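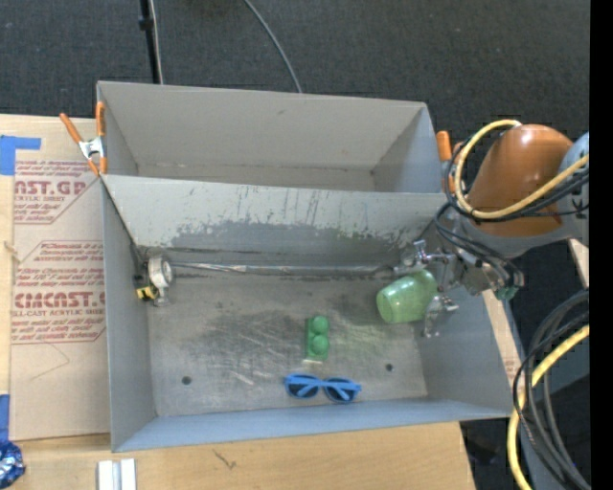
Caderno de oficina — Sala de triagem, edifício Dullum
Novembro, entrada 38
Registo: W. Sosa. Revisão: G. Edwards.

Objetivo da sessão: avaliar o estado de conservação das duas caixas cinzentas de triagem e decidir se a da frente pode continuar ao serviço até à chegada das novas unidades encomendadas à Remach.

Disposição na mesa. As caixas foram mantidas uma atrás da outra sobre o tampo de madeira clara. A de trás permanece vazia e servirá de destino. Na da frente encontram-se três objetos soltos: um copo verde translúcido, deitado; um bloco de construção de brincar, verde, pequeno; e uns óculos de sol azuis, com as hastes dobradas.

Estado da caixa da frente. O desgaste é consideravelmente superior ao da outra. A parede do fundo apresenta riscos verticais curtos e escuros na parte alta e, na parte baixa, uma mancha larga de cinzento mais escuro, com os bordos a lascar. O fundo metálico tem manchas acastanhadas e riscos claros em diagonal. Registam-se ainda dois furos redondos, que não constam do desenho arquivado na pasta Nel. Solicita-se a quem tenha conhecimento da sua origem que o anote na margem desta página.

Limpeza. Na entrada anterior ficou previsto o uso do detergente Numix diluído. Mantém-se a indicação, com pano macio e sem esfregão abrasivo. A zona que lasca não deve ser raspada antes de Gwilym Edwards dar parecer sobre o revestimento. As manchas do fundo podem ser tratadas em separado, depois de retirados os objetos.

Objetos. O bloco pertence ao lote 11 e os óculos ao lote 76; devem regressar às respetivas gavetas no final. O copo ainda não tem etiqueta. Proponho o número 278, que está livre no inventário — confirmar antes de escrever.

Observação sobre a cor. O verde do bloco reflete-se ligeiramente no metal ao lado. Para a ficha fotográfica dos objetos verdes convém prever um fundo mate, sobretudo no caso do copo, cuja superfície é brilhante e irregular.

Decisão provisória: a caixa da frente continua em uso apenas para objetos leves e secos.

Pendente: parecer sobre o revestimento; medição dos dois furos; etiqueta do copo; resposta da Remach quanto ao prazo de entrega.

W.S.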